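Chapter 7
Rope, Cord, and the Trouble with String

People were twisting plant fibers together long before they got around to the wheel, and they have been losing the ends ever since. This chapter takes up cordage – the trade's word for everything from sewing thread to the lines that hold a ship to a dock – and asks why a handful of weak hairs should be able to lift a piano.

The short answer is friction. Twist fibers one way and they grip each other. Twist the resulting yarns the other way and the two twists fight, neither side gives in, and you have rope. Most marriages in the harbor town of Brastunside are said to work on the same principle.

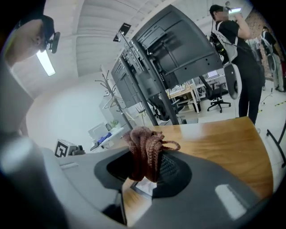 Figure 7.1 Brown braided cord, bundled, with loops and strands splaying outward.

Braiding takes a different route. The strands cross over and under one another, so a braid has little urge to spin under load. It still tangles, as anyone with a kitchen drawer knows.

Győző Pálfi, who ran the ropewalk at Tultutwood, made his apprentices untangle 300 feet of line before they were allowed to make any. Two quit before lunch. The rest learned to coil, and we begin where they did, with the fiber itself.

7.1 What a Fiber Has to Do

A cotton fiber is seldom much more than an inch long. A rope may run for 50 yards without a seam. Section 7.2 deals with the twist that makes up the difference; first we need to look at length, stiffness, and surface.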